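Pliscombe office adds artificial flowers to shared tables

The shared workspace at Pliscombe has put artificial flowers on its tables in place of the cut flowers it bought until August. The arrangements were supplied by Sesau and cover the long upper room, where most of the wood-topped tables stand. The change applies to tables only. Window ledges and the entry desk are not included.

Two formats are in use. The first is a small pot in a pale terracotta color, with white and pale pink blooms over green leaves, and it is meant for tables where people work with their hands and need the surface clear. The base is narrow enough to sit near the far edge.
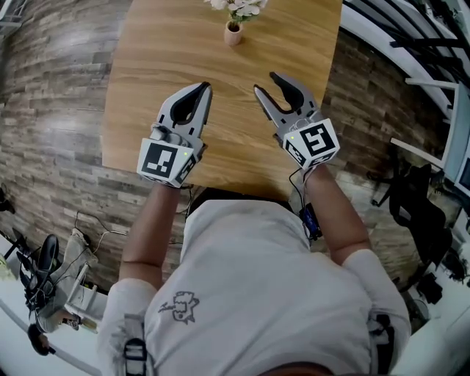 The second format is a larger bouquet of white blooms. It goes on desks that already hold books or equipment, and it can be set behind them without taking up working space. Mokgethi, the firm that runs the building, set a limit of one arrangement per table, with 41 tables in the first round. The supply order was for 300 stems, including spares.

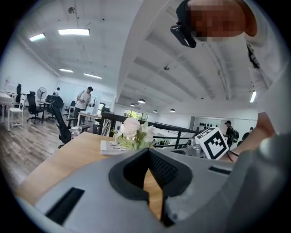

How are the flowers cleaned?
Dust is removed with a dry, soft brush, working from the center of each bloom outward. Leaves may be wiped with a damp cloth. The stems should not be soaked, and no spray cleaner should be used on the petals.

Stems may be lifted out and put back in a different order. They should be held low, where they come together in a thin bundle, and not by the flower heads. Leaves that have folded in storage can be fanned out by hand. Sesau advises against bending the same stem repeatedly at one point — the core wire weakens there first.
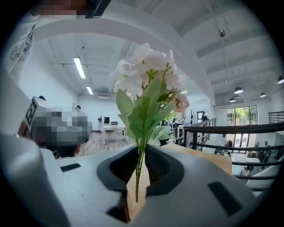 Table surfaces

The tabletops were checked before the flowers went out. They are light, honey-colored wood with a visible long grain, and pots left in one place can mark the finish. Mokgethi asks that each pot be moved a short distance every 7 weeks and that the area under it be wiped dry.

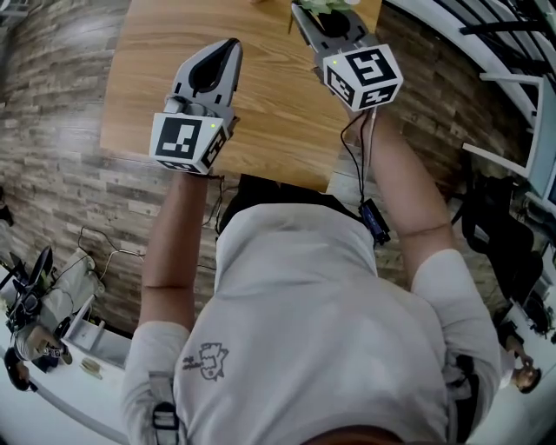 Felt pads for the pot bases are on order from Plonden and will be fitted as they arrive. Until then, pots should be lifted when moved, not slid. The budget for the first round, pads included, was roughly $325. Damaged stems can be left at the entry desk for replacement from the spares.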